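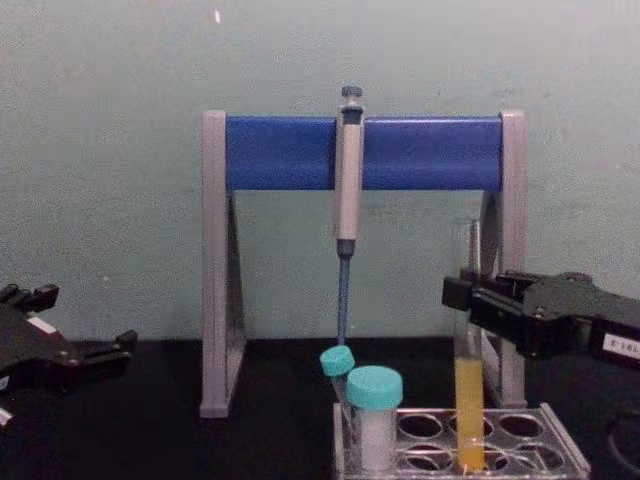
Ticket 1842-B: right arm grasps tube, planner then refuses to lift
Component: motion planning / collision scene
Opened by: Joni Mäkelä, 27/10/2022
Status: open, again

Right gripper closes on the tall tube with the yellow liquid. Grasp check passes. Lift is requested and the planner comes back with START_STATE_IN_COLLISION, as if the arm had been caught doing something indecent. Left arm is idle with its fingers open and not part of the plan.

Tried so far:

Restarted the planner. Same error, new timestamp.

Raised the planning attempts from 32 to 200. It now fails more slowly.

Dumped the collision pairs. The culprit is tube against stand_leg_R. The tube is in front of that leg, but the scene model has the two overlapping by a few millimeters. Perception builds the stand from the depth cloud, and clear tubes are not its favorite subject – half the tube's points land on whatever is behind it.

Swapped the depth-built stand for the fixed mesh from the Presemton branch. Lift planned in 57 ms. Then the rack vanished from the scene, as both objects load under the same ID. Reverted.

Comment from Zalewska: please don't fix this by allowing tube/stand contact everywhere. We did that in March and the config still has the scars.

Agreed. Plan is to give the mesh its own ID, attach the tube to the gripper before the start state is checked, and mask depth points inside the tube's cylinder. Patch goes on the Vanetdale branch. Log with all 1,842 lines attached; the useful one is near the end.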